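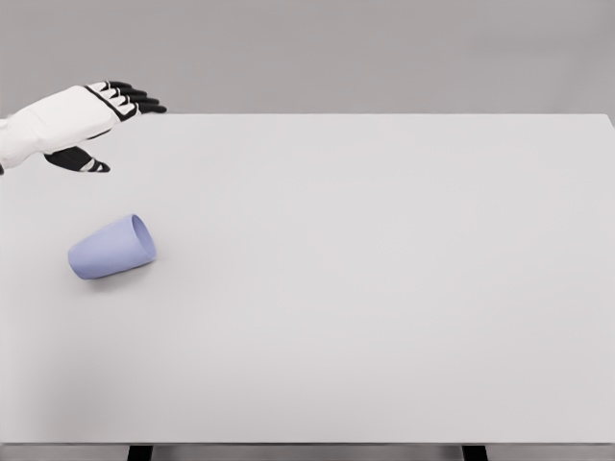

Subject: Re: [lustari-users] Nightly export slow after moving to the Dadham server
From: Anathi Le Roux

Mbali Motaung wrote:

> We moved our catalog database from the old Ekbridge machine to the new
> Dadham server in March. Since then the nightly export takes 181 minutes.
> It used to finish well before the morning backup, and now the two overlap.
> The data is the same and the new disks are faster on paper. I have
> already raised the memory limit to 800 MB, with no change at all.
>
> Export config is the default apart from the output path. Log attached.
> Is there a setting for the number of workers that I missed?

There is a worker setting (export.workers, default 2), but leave it alone for now. Your log shows both workers idle for most of the run. Adding a third will give you three idle workers.

Look at the lines marked "fetch" in the log. Each one covers a single record. On a healthy setup the exporter asks for records in batches, and you would see one fetch line per batch. Falling back to single records happens when the exporter can't find an index that matches its sort order. It prints one warning at startup and then carries on without complaint. In your log the warning is near the top, right after the version string:

 no usable index for (branch, shelfmark), using row fetch

The index was probably there on the old machine. The dump tool leaves out any index whose collation is not defined on the target, and a fresh install defines only the basic set. If you still have the restore output, search it for "skipped". I would expect to find shelfmark_sort listed.

To fix it:

Stop the export job and check that no lock file is left in the spool directory. A stale lock will make the next run exit at once with status 3.

Define the missing collation. The file is in the contrib directory under the same name it had before. Copy it from the old machine if you made local changes to it, otherwise your shelfmarks will sort differently and the people who use the printed lists will notice.

Rebuild the index with the reindex command. It takes a write lock on the table for the whole build, so do it outside opening hours.

Run the statistics update by hand. The scheduled one does not pick up a new index until its next pass, and the exporter reads the statistics when deciding between batch and row fetch.

Run the export again with the log level at "info" and check that the warning is gone before you look at the timing. If the warning is still there, the timing means nothing.

On memory: the limit applies to the sort buffer only. Row fetch never fills the buffer, which is why raising it had no effect. I would put it back to the default. A high limit on a shared server can push the file cache out, and that will hurt the backup more than it helps the export.

One separate point. Your config still has the old Zwane date plugin enabled. It was merged into the core some releases ago, and loading both means every date field is parsed twice. It does no damage to the data. Remove the line from the plugins section and restart the service.

If the export is still slow with batch fetch working, please post the new log along with the output of the table status command, and keep it in this thread so the archive has the full sequence.

Anathi

_______________________________________________
lustari-users mailing list
To unsubscribe, send a message with the word "unsubscribe" in the subject to the list request address.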